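Home Finishes Forum > Interior Paint > Color and Sheen

Thread: Does anyone really trust the color matching apps?

fongchan_r
Posted 7:42 PM

I have a north-facing hallway that is currently landlord beige, and I want it to be a warm tan with some orange in it. Everybody at work keeps telling me to use Drarkero. You point your phone at a color you like, it thinks for a second and it hands you a paint code. Great. I tried it on the same couch cushion in the morning and again at night and got two paints that don't even sit on the same card.

The reviews are all five stars and all written by people who had just downloaded it. I can't find one from a person who bought the paint, put it on a wall and lived with it for a month.

So before I spend money: has anyone here matched a color from a phone and been happy with it once it dried? I don't mean happy with the app. I mean happy with the wall.

Fongchan Ratanaporn

mudroom_marge
Posted 7:58 PM

No. Next question.

Sorry, I had a bad week with a bathroom. I matched a towel. The towel is a soft gray green. The bathroom is a hospital.

The guy at the counter told me the app "gets you in the neighborhood." I didn't want the neighborhood, I wanted the house.

T_Bunnag
Posted 8:15 PM

I'll take the other side, a little. I've used Drarkero for touch-ups and it was fine. Flat white ceiling, one patch where a leak had been fixed, can't find it now. I think people ask it to do a job it was never going to do. If you hold it to a cushion, the weave throws shadows and you're measuring half cushion and half shadow. Hold it to something smooth and dull and it does a lot better.

Theerawat Bunnag

mudroom_marge
Posted 8:21 PM

A white patch on a white ceiling is not much of a test, Theerawat. My cat could match that.

T_Bunnag
Posted 8:26 PM

You have clearly never touched up a white ceiling.

plaster_and_lath
Posted 8:40 PM

He's right about that one. White is the worst. There are more whites in the Parneo deck than any other color, and I've had callbacks over every one of them.

Fongchan, what are you trying to match? "Warm tan with some orange in it" could be a lot of things. Parneo alone has some 2000 colors and I'd bet a good chunk of those would answer to that. Do you have a picture, or a thing you could hold up?

fongchan_r
Posted 9:04 PM

Picture, yes. The color I'm after is the one on the two tall pieces. I like how dull it is too, no shine to it. 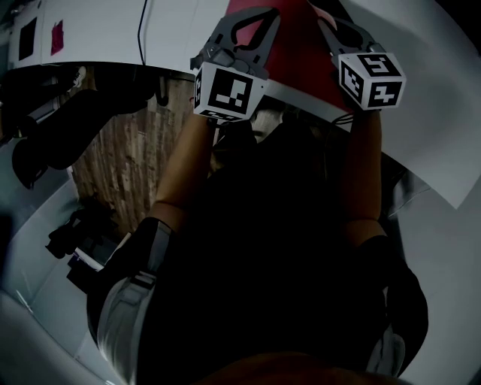

The tan, next to black and white

I've been calling it tan. My sister says orange-brown. I can live with either word, I just don't want to end up with peach, and I don't want to end up with mustard.

plaster_and_lath
Posted 9:22 PM

OK, that helps, and it also doesn't. I can tell you what I see on my monitor, which is old and a bit yellow. You can tell me what you see on yours. Neither of us should buy paint on the strength of it.

What I'd say is that there's more orange in there than you think. People look at a color like that when it's small and call it tan. Then it goes on four walls, the walls bounce off each other, and they call me up and ask why the room is orange. A hallway is worse, with the walls so close together.

Go a step grayer than you want. Maybe two.

slowdrying
Posted 9:35 PM

Disagree with "go grayer." I hear that from every painter and I think it comes from painters not wanting callbacks. North light is already bluish. If you gray the color down and then put it in blue light you get wet cardboard. I've got a hallway in exactly that shade of regret. If she likes the color, she should paint the color.

plaster_and_lath
Posted 9:41 PM

Of course I don't want callbacks. I also don't want people living in a pumpkin.

What bulbs do you have in that hallway?

slowdrying
Posted 9:44 PM

The ones it came with.

plaster_and_lath
Posted 9:45 PM

There you go.

mudroom_marge
Posted 9:52 PM

I ran the picture through Drarkero for fun. It says Parneo "Saddle Bread." I ran it again with the phone tilted and it says "Dry Canyon." I have both of those on the fan deck in my lap and my husband, who cannot tell navy from black, says they are different colors.

T_Bunnag
Posted 10:03 PM

You pointed a phone at a screen! It says right in the instructions not to do that. Now you've got the camera's idea of the color, then your screen's idea of it, then your phone's idea of that. I'm not an unpaid salesman for these people, but give them a fair trial.

mudroom_marge
Posted 10:10 PM

Then why is there a button in it that says "Match from photo"?

T_Bunnag
Posted 10:19 PM

Fair. I wouldn't use that button. I'd forgotten it was there.

fongchan_r
Posted 10:24 PM

So that's the answer on photos, then. I'm not shocked. What about the scanner at the store? Luangrath has one at the paint desk and they say it reads "any surface." I'm suspicious of the word any.

plaster_and_lath
Posted 10:37 PM

The store scanner is a different animal. It sits flat on the sample, it shuts out the room light and it uses its own lamp. For a smooth flat sample it's good. For anything curved, fuzzy or smaller than a quarter it's a guess with a receipt.

Then it also depends who is mixing. At my Luangrath there's one person who will dab the lid, dry it with the hair dryer and look at it next to your sample by the window. The others hit print and hand you the can. Same machine. And if they match a Parneo color in some other brand's base, check it dry before you leave. I had a Skikitix base come out noticeably pinker than the chip, and they wouldn't take it back, tinted paint being final sale pretty much everywhere.

slowdrying
Posted 10:50 PM

Skikitix is fine. I've used it in two houses. You got a bad can.

plaster_and_lath
Posted 10:53 PM

I got a bad can more than once. At some point that's just the paint.

underlayment
Posted 6:31 AM

Coming in from the sheen side. Everyone is arguing about hue and she said she likes that it's dull. That matters as much. The identical tint in eggshell will look deeper and a bit more orange than it does in flat, and it'll pick up a shine down the length of a hallway when the light rakes along it. Every roller lap shows.

Problem is that flat in a hallway gets scuffed. Bags, shoulders, dog. The "washable matte" lines claim to fix this and I've yet to scrub one without leaving a polished spot. Read the can: it usually says washable and then, lower down, tells you to wait a month and use a soft sponge with hardly any pressure. That isn't what I'd call washing.

If it were me I'd do flat and keep a jar for touch-ups, and accept it.

mudroom_marge
Posted 7:12 AM

The polished spot! I have that by the light switch. I thought it was grease, so I scrubbed it, and I made it bigger.

T_Bunnag
Posted 7:40 AM

I'd do washable matte anyway. A faint shiny spot bothers me less than a black handprint. But underlayment is right that the sheen changes the color, and a phone can't tell you anything about that. I'll give Marge that one for free.

Fongchan, get sample pots. Don't paint them on the wall in little squares with the old beige all around, because the beige will lie to you. Paint two coats on big pieces of white poster board, right out to the edges, and move them around. End of the hallway, by the door, next to the trim. Look at breakfast and look again with the lights on.

slowdrying
Posted 7:55 AM

Sample pots aren't always the same sheen as the can you end up buying, just so you know. Ask. Mine only came in satin and nobody at the desk mentioned it.

fongchan_r
Posted 12:18 PM

OK. App deleted, or at least moved to the last page of the phone. I called Luangrath and asked if the sample pots come in flat. The person said "I think so," which I'm counting as a no until I see the label.

Plan is to pull paper chips first, the free ones, and carry them up and down the hallway until my sister stops talking to me. Then pots of whatever survives. I'll include one grayer one for plaster_and_lath and one straight-up orange-brown for slowdrying and you can fight over the results.

I'm still not convinced on the washable matte. If anybody has a wall of it that's a couple of years old, with kids or a dog, I'd like to hear about that. Please don't send me the brochure.

underlayment
Posted 12:46 PM

Two years, one dog, Parneo washable matte, stairwell. There's a darker band at dog height. Water and a soft cloth took off most of it. It does have a shine now if you stand at the bottom of the stairs at night, though my wife says she can't see it.

mudroom_marge
Posted 1:05 PM

What color?

underlayment
Posted 1:09 PM

White.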